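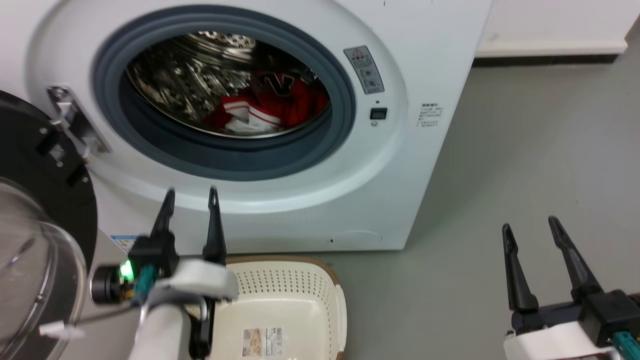 We rewrote our house rules for laundry work last month, and a few people asked me to put them somewhere they could link to. So here they are, with some notes on why certain lines say what they say. They cover a two-armed robot working at a front-loading washer in an ordinary room. If your setup is different, some of this won't apply.

The old version was 2 pages and had grown by accident. Every time something went wrong, one of us added a sentence at the bottom. By the end it had three separate rules about the door and they didn't agree. I threw it out and started over.

## Which standards we look at

None of the standards we read were written with a washing machine in mind. ISO 12100 is the general one on risk assessment, and it's the one I'd read first. ISO 13482 deals with personal care robots. ISO 10218 is for industrial robots, but a lot of its thinking about stopping and about people near the arm carries over. We don't claim to be certified to anything. We do a written risk assessment for each task and keep it in the same folder as the task notes.

The washer has its own manual and its own warning label, and those come first. If the label on the appliance says don't do something, the robot doesn't do it either. You'd think that wouldn't need to be a rule, but our first laundry procedure at Hetora was written by people who hadn't opened the manual. I was one of them.

## Before the arms are live

- Washer program finished and the machine switched off at its own control.
- Drum completely still. Look at it, don't go by the sound.
- Door opened by a person, all the way to its stop.
- Basket on the floor under the opening, empty.
- Floor dry and clear out to the tape.
- Stop button in the operator's hand, tested that day.
- Both grippers opened and closed once in free air.

The door line gets the most pushback. Yes, the robot can open a door. But opening the door is a different task, with different forces, and it has its own assessment. If you're working on unloading, a person opens the door. Mixing the two was how we ended up with three door rules.

Fully open also matters more than I expected. The glass on these doors bulges a long way, and a door that is only partly open puts the bowl right where the elbow wants to go. We set the door as a keep-out zone in software, and that zone is drawn for the door at its stop. If it's anywhere else, the zone is wrong.

## Reaching in

The rubber gasket is the part you will damage. Our fingers are narrow at the tips, good for picking up an edge of cloth, and bad news for rubber. The rules are short:

- Go in through the middle of the opening.
- Fingers closed, or nearly closed, until they're past the gasket.
- One arm in the drum at a time. The other one waits outside, clear of the door.
- Reduced speed from the gasket inward.
- If the cloth is caught, let go. Do not pull harder.

That last one covers drawstrings, straps, and anything with a zipper. Perforated drums can catch small things, and a robot pulling on a stuck drawstring can drag the whole washer forward before anyone reacts. We set a pull limit low enough that this can't happen, then wrote the rule anyway for people driving by hand who feel like raising the limit.

Single garments are harder than a full load, by the way. A full load has cloth within easy reach. One shirt ends up flat against the drum somewhere toward the back, and the temptation is to reach further and further in. We set a depth line. If the item is past it, the operator stops the arms, turns the drum by hand, and starts again.

## Where people stand

One operator, and one other person if they want to watch. The tape is outside the full reach of both arms, measured with the grippers on. We had it measured without them for a while. Selico came to see the setup in December and pointed that out within five minutes, and they were right.

Nobody reaches into the basket while the arms are live. People do this without thinking, because a sock falls half over the rim and your hand goes to it. Stop first, then fix the sock.

## Logging

Each run gets one line in a plain spreadsheet: task, operator, number of items, stops, and the reason for each stop. The sheet is at 3265 lines now. Of those, 1460 had at least one stop, and most were an operator stopping early to be careful. I'm happy with that. If the stop count ever drops to nearly zero I'll want to know what people are letting slide.

We check the gasket and the gripper tips every 3000 picks. Any nick on a fingertip means the tip gets swapped that day. A nick you can barely feel will still snag knit fabric.

## Still open

I haven't settled on a rule for delicate items. For now they go in a mesh bag or they don't go in at all. I'm also not sure the one-arm rule should hold for sheets. Two arms would be easier, but I'd want a better way of keeping the waiting arm off the door before I change it.

Copy whatever you like. If you do, measure your own tape line.

Posted July 4, 2026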